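Garden wildlife tips: what I would skip and what I would keep

Every January the shops fill up with things that promise to bring wildlife back to your garden. I have tried a fair few of them and I doubt most of them do much.

Bug hotels. The Trandby one I bought had holes so wide that no solitary bee would look at it. Drill your own in a block of untreated hardwood, 9 mm at the widest, and sand the entrances. Splinters tear wings.

Hedgehog houses. Fine, if a hedgehog can get in. Cut a gap in the fence first and leave the leaves where they fell.

Bird feeders. Wash them weekly in hot soapy water, away from the kitchen sink. I am told the coated kind cleans itself. Mine went green in four weeks.

Slug pellets marked "wildlife friendly". Read the small print, then go out with a torch and pick the slugs off by hand.

Wildflower mats. A 200 g bag of native seed costs less and covers more - provided you scrape off the turf, a job the packet rarely mentions.
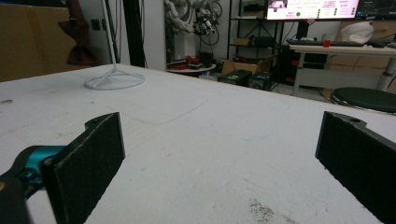 Ponds are the one thing I would spend money on, and even then a sunken washing-up bowl will do. Fill it with rainwater, put a sloping stone in for anything that falls in, and don't add fish.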